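Can machines do household or shop chores yet? (bench thread)
General Discussion > Automation at Home and Work

tornlabel
Posts: 1,831
1/23/18

Splitting this off from the gearbox thread because it was getting buried.

The question is narrow. Not research videos, not a fixed arm behind a cage doing one weld. Is there any machine available to a small shop or a house that does a chore you currently do by hand, unattended, at a cost that makes sense? Chores as in: clear a bench, empty a drawer and put things where they belong, load a dishwasher, sweep up and return the broom.

My position is no, with the usual exceptions (robot vacuum, dishwasher, washing machine). Those work because somebody redesigned the chore to fit the machine. You don't wash a plate in a dishwasher the way you do in a sink.

halfnut_hal
Posts: 2,527

Agree on the exceptions, disagree on the conclusion. Redesigning the chore is legitimate. We run a Sokance loader on the second lathe at the Manley shop. It picks blanks out of a tray and puts finished parts in another tray. Before that a person did it. It's a chore by any definition I'd accept, and it runs through lunch without anyone standing there.

tornlabel

How are the blanks presented?

halfnut_hal

In a machined tray with pockets, 12 to a tray. I know where you're going with this.

tornlabel

Then I'll go there. Who fills the tray?

halfnut_hal

A person fills the tray. It takes less time than tending the lathe did. Labor per part went down, which was the point of buying it. If your test is "no human touches anything" then a dishwasher fails too.

qtr_twenty

There are two problems mixed together here. Moving a known part between known positions has been solved for decades. Picking an unknown object out of clutter, deciding what it is and putting it somewhere sensible is a different problem, and most of household work is the second kind.

Try writing a spec for "tidy the desk drawer." Contents unknown. Some of it is soft. Some is trash and some looks like trash. The drawer may be stuck halfway. The slides have friction that changes with load, and if you pull off axis it racks. A person corrects for all of this without noticing. A position-controlled arm with no force feedback either stalls or pulls the front off.

rosin_core

The drawer is the right test. I spent most of July on one. We had a six-axis arm, a parallel jaw gripper and a cheap kitchen drawer with a bar handle. Opening it was fine once the handle position was known to within a few millimeters. Closing was fine. Taking a folded cloth out of it was not fine. The jaws either pinched air or took the cloth and the one below it.

What moved us forward was giving up on scripting the motion and recording a person doing it with the same style of gripper in hand. Your wrist finds the approach angle before you've thought about it. You end up with motion that accounts for the drawer front being in the way, which my scripted version never did properly.

Same kind of work going on at a desk, one gripper per hand, marker cubes on the grippers for position tracking:
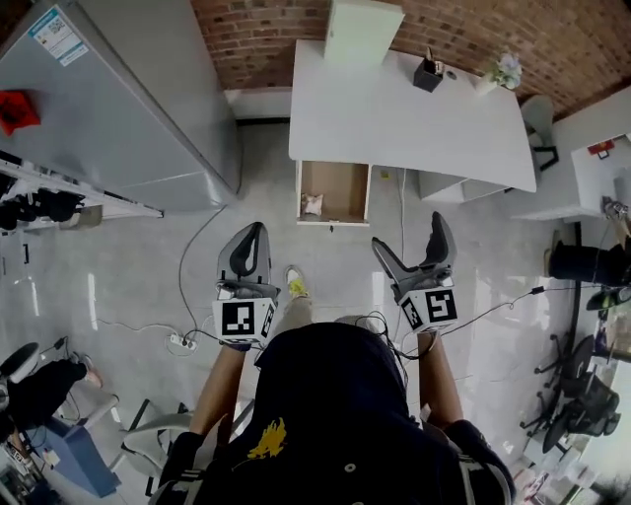 plomik_user_4
Recording people is fine, but what's the yield? I evaluated the Plomik kit for our packing bench and we threw out a large share of the takes. Markers got turned away from the camera, cables snagged, the operator did something with a thumb that the machine has no equivalent for. By the time it was cleaned up I could have packed the orders myself.

rosin_core

Yield was poor the first week and got better. Most of the bad takes came from the operator moving at normal human speed. Slow down, keep the markers facing the camera, don't use your fingers to help. Cables are a nuisance and I don't have a fix other than strapping them to the forearm with some slack at the wrist.

I don't claim it pays for itself on one task. The case for it is that the second task costs less than the first.

tornlabel

Does it? Do you have that measured?

rosin_core

For two tasks, yes. The cloth and then a set of plastic tubs. The tubs took a little over half the recordings to get to the same success rate. Tubs are also easier than cloth, so make of that what you like.

tornlabel

So no.

rosin_core

So a weak yes. Two data points with a confound.

halfnut_hal

I'd like to push on the gripper. Everyone is using two fingers. A shop has vises, collets, magnets, vacuum cups, because no single thing holds everything. Why would a house be different? Put a tool changer on it and use suction for flat items.

qtr_twenty

Suction is good on plates and boxes, useless on cloth and anything porous, and a tool change costs several seconds each way. For a shop sorting by type that's acceptable. In a drawer where every item is different you'd spend more time changing than picking. Two compliant fingers are a compromise that covers a lot of ordinary objects badly and a few well.

Two hands matter more than better hands, in my opinion. Hold the drawer with one, reach in with the other. Hold the bag open, drop the item. A surprising number of chores need the second hand only to keep something from moving.

plomik_user_4

Agree with that last part. Our packing bench failed on exactly this. One arm can't hold a carton flap down and place a part. We made a spring clip for the flap, so tornlabel gets his point about redesigning the chore.

vee_block

Long time reader. I tried the Ryu arm at home for dishwasher unloading. Mugs and plates it will do if I load them in the same slots every time. Silverware, no. Anything with water sitting in the base, it carries upright across the kitchen and tips at the cabinet. I stopped running it when I'm out of the room, and at that point I may as well unload the thing.

tornlabel

That is my test in one post. If you have to stay in the room, the chore hasn't been done for you, you've been reassigned to watching.

halfnut_hal

I stay in the room with the lathe too. I'm doing something else while I'm in there. Supervision isn't binary. If vee_block can cook while it unloads, that's worth something, provided it stops safely when it faults.

vee_block

It stops. It stops holding the mug, and then you need to be there to take the mug.

qtr_twenty

Recovery is underrated as a spec item. Vendors quote cycle time and success rate. I want to know what state it leaves the bench in after a failure, and whether it can start again from that state without being re-homed. A person who drops a part picks it up. Most of these systems don't know the part was dropped.

rosin_core

We did start recording recoveries on purpose. Drop the cloth, pick it up, carry on. It helped with drops that land inside the drawer. On the floor it's out of reach and the run is over.

halfnut_hal

Where I come down: shop chores with fixturing, yes, today, and the Sokance is paying its way. Shop chores without fixturing, partly. House, no, apart from what tornlabel listed at the top.

tornlabel

I can live with that except "partly." Name one unfixtured shop chore that runs unattended.

halfnut_hal

Chip bin. Ours has a level sensor and an auger that dumps to the drum.

tornlabel

An auger bolted to the floor is a fixture.

halfnut_hal

I'll get back to you on that one.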